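Coffee with Līga Avotiņš, who trains robots at Rornance

I got there at 4, when the afternoon crew was changing over, and Līga Avotiņš waved me in with a screwdriver still in her hand. She's been at Rornance for five years. For most of that time she was on the packing line – boxes in, boxes out, tape, label, next – and now she sits beside a pair of robot arms and teaches them to do what she used to do.

"I was so mad when they told us," she says, laughing. "I went home and cleaned the whole kitchen. Cupboards, everything!"

What they'd told her was that a system called Toom was coming in for the small cartons, and that two people from packing would move over to run it. She put her name down the next morning (her sister talked her into it, she says, over the phone, in pretty strong language).

I'd pictured a lot of typing. It's mostly handling things. She puts a box on the table, guides the gripper to it, closes the fingers, lifts, sets it back at another angle and goes again. On the day before my visit the counter on her screen stopped at 879 tries, and she was annoyed it wasn't more.

"You learn what your own hands were doing all those years," she tells me. "I never thought about how I pick up a box. I just picked it up. Now I have to think, okay, which side first? How hard? Where's the lid? And if the lid's shiny, that's a whole other morning."

She's got opinions about shiny lids. Glare bothers the camera, and the windows on her side of the room are huge, so she plans her day by the sun and saves the dull cardboard stuff for when it's brightest. I asked if anybody had told her to do that and she gave me a look.
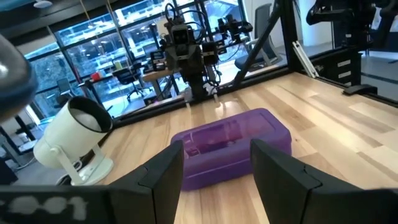
What the line people think

Not everyone's as cheerful about it. The crew still on packing went from big shared tables to stations spaced out along the wall, and Līga misses the talking. "We used to know everything about each other. Whose kid had a fever, who was moving. Now I have to walk over and ask."

Her wrists are better, though. She had a brace on one of them every winter and she hasn't needed it since she switched. Her pay went up too, a little, after she asked twice. And she gets called over when something jams, which she clearly enjoys – we were interrupted for it while I was there, and she came back grinning and wouldn't tell me what the problem had been.

I asked about jobs, because you have to. Nobody on her shift was let go, she says, but when people left, their spots stayed open, and she thinks management should just say so out loud. She said exactly that at the September meeting.

"I like this work. I'd pick it again. But I still want them to tell us how many of us they need next year."

They haven't yet. She's asked for another meeting, and in the meantime she's showing a friend from packing how to run the second arm during lunch.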